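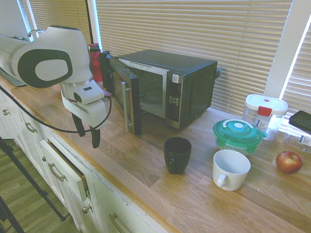 Babatunde Chukwu

Leftovers in Shared Student Kitchens: What Is Kept, What Is Eaten and What Is Thrown Away

Project report, Household and Food Studies, Dikorton College
Submitted 07/11/2023
Supervisor: Yetunde Ogundipe

Summary

This project looks at cooked food that students keep after a meal. I asked residents of two student houses, Blackburn House and Brasov House, to write down each meal they prepared or heated during the month of May. In total 61 residents took part and they gave me 2,547 diary entries. I wanted to know which foods are saved, how long they stay in the refrigerator, and at which point people decide that they will not eat them anymore. The main result is that most food was thrown away because its owner had forgotten it or was not sure of its age. Bad taste or bad smell was written down much less often.

1. Why I chose this subject

When I came to Dikorton I lived for the first time in a house where many people use the same kitchen. At home, my mother cooks one large pot of stew and the family finishes it in a few days. Everybody knows when it was cooked, so there is no question about it. In a shared kitchen there are many small boxes from many people, and the knowledge about each box is only in the head of one person. If this person goes away for a weekend, the box stays.

I first wanted to study all food waste in the houses, with peelings, old bread and sour milk also. My supervisor advised me to make the subject smaller. I decided to include only cooked food which was stored and meant to be eaten later. Takeaway food was included if a part of it was stored.

2. The two houses

Blackburn House is the older one. It has a big kitchen on the ground floor and all the residents share it. The refrigerators are divided by shelf, and each shelf has room numbers on it. Brasov House has a smaller kitchen on every floor, and there the shelves have no numbers. People put their food where they find a free place.

I expected that Blackburn House would have more forgotten food, as there are more people in one kitchen. I will come back to this in section 5, because I was wrong.

3. Method

Each participant received a paper booklet. For every meal they wrote what they cooked or heated, whether something was left, and where they put it. When they later ate or threw away the stored food, they had to write this too, with a short reason. I used paper since the booklets could hang on a string beside the refrigerator, and in my test week people filled in paper more often than the online form.

The test week was done with my own floor only. I learned from it that the question "How much was left?" was too difficult. Some people answered in grams, some in spoons, and one person answered "enough." In the final booklet I changed it to three choices: less than one meal, one meal, more than one meal.

Of all the entries, over 2,000 were complete enough to be used in every table. The rest had something missing, usually the reason for throwing away. I used these entries only where the missing part did not matter.

I also had short talks with some residents at the end of the month. I did not record them, but I made notes during the talk and read the notes back to the person so that he or she could correct me.

4. Heating the food again

The microwave was by far the most common way to heat stored food in both houses. A pan on the stove came after it, and the oven was used very rarely. Several people wrote that they ate the food cold, mostly pasta and pizza, and mostly late in the evening.

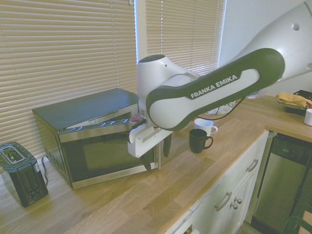 Figure 1. Microwave oven on a countertop, door partly open.

The way of heating is connected with the kind of food that people are willing to save. Rice, stew, curry and soup were saved often, and in the talks people said that these foods "come back well." Fried food and fish were saved less. With fish, the reason was usually the neighbors and not the food. A resident of Blackburn House told me that she likes fish very much but eats it all on the same evening, even when she is full, so that she does not have to heat it in front of other people the next day.

I had not thought about this before. A decision which looks like a decision about food can be a decision about good manners. In Brasov House, where the kitchens are smaller and more private, fish was saved more often.

Another matter is the waiting time. Between noon and the first afternoon classes there is usually a line in Blackburn House. Some people wrote in the booklet that they planned to eat their leftovers but bought a sandwich because the line was long. The stored meal then moved to the evening, and in the evening they had an invitation or wanted something fresh. Many of the meals that were finally thrown away had this history of being moved one time or more.

5. Where the food is forgotten

Brasov House had more forgotten food per person than Blackburn House. When I read the booklets again, I understood that the shelf numbers are the probable reason. In Blackburn House a person opens the door, looks at the own shelf and sees everything at once. In Brasov House the box can be behind another person's vegetables, and it does not take many days until the owner believes that it was already eaten.

I also asked about food that never goes into the refrigerator. It is often left on a counter or on the table to become cool before it is stored. In both houses people forgot it there overnight, and in the morning almost all of them threw it away, which is the correct thing to do with cooked rice and meat.
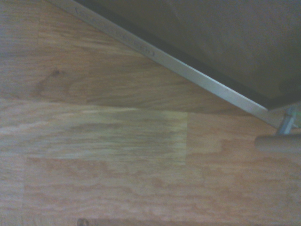

Figure 2. Wood-grain surface with a small dark knot.

The most frequent reasons for throwing stored food away were, in this order: I did not know how old it was; I forgot it and found it later; I did not want the same meal again; it smelled or looked bad; I needed the box for other food. The last reason surprised me, but a box is expensive for some students and they own only one or two good ones.

6. The label test

In the last week of May I put a roll of paper tape and a pen on each refrigerator in Brasov House and asked people to write the date on their boxes. I did nothing in Blackburn House, so that I could compare. The tape came from the Mesevora shop across the street, and the owner gave it to me without payment.

The answer "I did not know how old it was" became less common in Brasov House during this week. However, I must be careful with this result. One week is short, people knew that I was watching, and it was also the week before examinations, when many students cook less. On one floor the pen was lost after a day and the test had practically no meaning there.

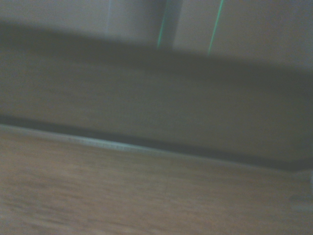 Photo: Yetunde Ogundipe

7. Problems with the study

The participants were volunteers. I suppose that people who do not care about food waste did not sign up, so the real amount is maybe higher than in my tables. Also, writing down a meal makes a person think about it. Two residents told me that they finished old food only because they did not like to write "thrown away" in the booklet.

I live in Brasov House myself. I did not fill in a booklet, but I ate with participants often, and it is possible that they answered me in a kind way. If I repeat the study I would ask somebody from another house to collect the booklets there.

8. Suggestions for the houses

Shelf numbers in Brasov House would cost very little and could be tried for one term. The tape should be fixed to the refrigerator and the pen should be tied to it. For Blackburn House I suggest that the residents talk about a second microwave for the lunch hour, but this depends on the electricity in the kitchen and I have no information about that.

Thanks

I thank all residents who carried a booklet for the whole month, also those who spilled soup on it. Yetunde Ogundipe read two earlier versions of this report and corrected my tables. The mistakes which are still in the text are mine. The blank booklet can be requested from the department office, and the filled ones will be destroyed at the end of the academic year as I promised to the participants.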